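The Sovwood Comparison

The Institute had engaged Buppha Wattanapong to produce a finding, and she intended to produce one. Two gripper types were under consideration, the Ovby and the Gorkard. The procurement office required a single name, in writing, before any further money would be released.

Under the protocol, each gripper would attempt 1000 picks from a table of small cartons. The cartons were to be set out afresh every morning according to a printed plan. The operator was to record each attempt as held, slipped or missed, and was to record nothing else. Ms. Wattanapong had written that last clause herself in January, at a time when she still believed that everything worth knowing about a gripper would fit under one of three headings.

The Ovby finished its trials first, with 121 slips. The Gorkard slipped less often and missed more. It had a tendency to stop above a carton and remain there with its fingers open. The controller, a unit named Cai, reported no fault on these occasions. Its log gave the same line each time: target confirmed, approach pending.

At attempt 667 the pause lasted long enough for Ms. Wattanapong to set down her pen. She reviewed the wrist camera settings and found them correct. She reviewed the force limits, which were also correct. When she returned to the table the gripper descended, closed on the carton, and placed it on the mark. She entered the attempt as held. After some thought she wrote beside it, in the margin where the protocol permitted no writing, the word "waited."

By the end of the week the margin was full. 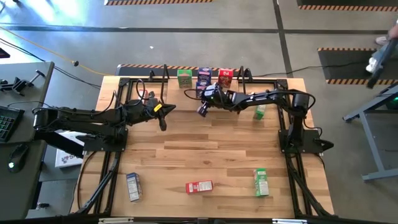
Carton trials at the Sovwood laboratory, May 14, 2022. Both arms over the table.

The draft report ran to the required length and recommended the Ovby on grounds of speed. It was accurate in every column. The procurement office acknowledged receipt under file number 2669 and asked whether the marginal notes formed part of the record.

Ms. Wattanapong considered the question for most of an afternoon. The office had supplied a form for the reply, with one box for yes and one for no. Across the room the Gorkard had been left powered on, and Cai was writing its line to the log again.

She marked the box for yes, signed the form, and requested a further 1000 attempts with a fourth column.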